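Testham Walking Library: progress report to the Tzavaras Fund
August 2024

Where we are

We're past the halfway point of the grant and I'm delighted with how it is going! When we applied, the plan was to get books out of our one room on Fotside and into the hands of people who can't easily reach us, by carrying them there on foot. We thought it would take most of the first year just to get people used to the idea. In fact the rounds filled up so fast that we had to start a second bag for each walker (more on the bags below).

Loans since the start of the grant stand at 2,585. Our target for the whole period was 2,000, so we have gone past it with several months still to run. Renewals are not in that figure, and neither are the children's comics, which we let go out without a ticket and are usually returned in a heap.

The rounds

We now walk 4 rounds. The two in the old town are short and full of stairs. The Pornum round is the long one, out along the canal and back by the school, and it has been the surprise of the year. We had only a handful of names for Pornum in May and nearly dropped it. Then one reader told her bowls club, and the whole thing took off. Large print thrillers go out there faster than we can buy them, and there is a waiting list for anything with a ship on the cover.

The hill round is still hard work. It's steep, the houses are far apart, and on wet days the walkers come back with fewer visits done than they set out to do. We have tried splitting it in half and doing the top end every other week. Readers at the top like the longer loans, but they do run out of books, so we're now leaving a bigger pile each time and will see how that goes over the autumn.

Stock

Your grant paid for large print, audiobooks on disc and a first small shelf of books in Turkish and Polish. The audiobooks are out almost all the time. Some of the discs are already scratched and we will need to replace a few sooner than we had budgeted for. The Polish shelf has done very well, especially cookery and crime. The Turkish shelf has been slower, and I think that is down to our choice of titles. Two readers have offered to go through a catalogue with us before the next order, which I'm really looking forward to.

We also bought repair tape, book cloth and a proper bone folder, and have started mending our own paperbacks. Evenings at a big table with the glue out have become one of the nicest parts of the job. A mended spine seems to last through a good many more loans, bag and all.
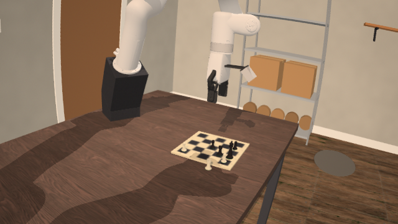 Bags and walkers

The first bags were a mistake. They were cheap canvas with a single strap, and after a full round everyone had a sore shoulder. We swapped them for rucksacks with a flat back panel, and we put a plastic box inside each one so the corners of the hardbacks don't get knocked. This cost more than the line in the budget, and we covered it from the money set aside for leaflets, as agreed with you by phone. Word of mouth has done the leaflets' work anyway.

We have enough walkers for every round and a short list of people waiting to join. Training is an afternoon in the library and then 2 rounds alongside someone experienced. New walkers tell us they worry most about what to say on the doorstep, so we've added a bit of practice on that: how to suggest a book, how to leave politely when you're being offered a third cup of tea, and who to ring if a regular reader doesn't come to the door.

Money

Spending is on track overall. Stock is slightly over and publicity is well under. The full table goes to you separately with the receipts. We would like to ask whether what is left of the publicity line could go towards audiobooks, and would be glad of an answer before the autumn order.

Next steps

Between now and the end of the grant we'll reorder the Turkish shelf, settle the hill round one way or the other, and hold a readers' tea in the Pornum hall, to which you are warmly invited. We are also talking to the health centre about leaving a small box of books in the waiting room, with no tickets and no due dates.

Evelien Segers
Testham Walking Library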